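The Irkley Build: Your Questions, My Answers

I get a lot of messages about this build, and most of them ask the same things, so I finally sat down and typed it all up. If yours isn't in here, write me and I'll add it to the pile!

What is Irkley, anyway?
Irkley is my name for the whole setup: a pair of hand-held grippers, a white board to work on, and an aluminum rail frame to hold everything together. I move small stuff with the grippers, the computers record what my hands did, and someday (fingers crossed) an arm learns to do it from the recordings. Halima Mutiso came up with the name and I've never gotten her to explain it.

Why grippers you hold, and not just buy an arm?
Money! Also space. I share the workshop with other people and an arm needs room to swing. With hand-held ones I can start recording now and save up for the arm while I'm at it.

What are the fingers like?
Black blocks with a matte, slightly rough pad on the inside face. There's a little round hole up in the top ledge of each one, and I left those alone when I swapped the pads, so the old mounts still fit. I'm on my third pair of pads. The first ones got slick after a week of heavy use and I kept dropping things.
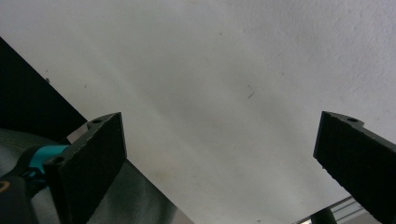
Issue 9

Do you print your own parts?
Some of them. Chi-keung Mak has a printer he calls the Ibarra and he's very generous with it, though I do pay him back in filament. The teal part at the base of the finger is the one everybody writes in about. Yes, the color is on purpose – I wanted to tell this version from the old all-black one when they're both in a drawer.

Do you ever calibrate?
All the time. Before a session I open both grippers all the way, hold for a few seconds, close, and open again. Then I wave them around a bit so the tracking has something to chew on. If I skip it, the first few recordings are garbage. 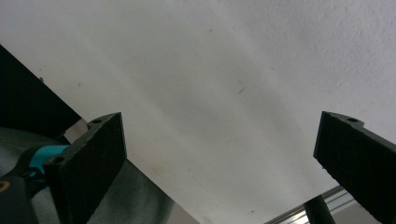
After that I check that the open width reads the same on both sides. If one side is off by more than a hair I start over, and yes, it's boring, and yes, I've gotten lazy and regretted it.

What do you pick up?
Small and simple things. A little red cube has been my main one lately. I've tried bottle caps, too, and those were a disaster.

How many recordings do you have?
I'm shooting for 3000 and I'm around 60 short of where I wanted to be by March. A good evening gets me a lot, a bad evening is all cable trouble.

Speaking of cables, how do you keep them tidy?
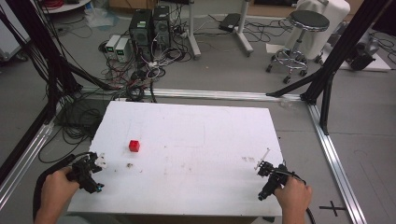 I don't, really. I've bought the sleeves and I've bought the clips, and every time I get it neat I have to pull something out again. My one rule is that the gripper cables hang free of the board. Everything else gets to be spaghetti until the next big cleanup.

Is the board anything special?
Nope, plain white and easy to wipe. It does stain, so don't fall in love with yours.

Can I get the files?
The Stillier folder on my site has the finger and mount files. Grab version 19, the older ones have a screw boss that splits. Hoston is the recording software and I'm still cleaning that up, so please be patient with me on that one.

Last updated 14 February 2022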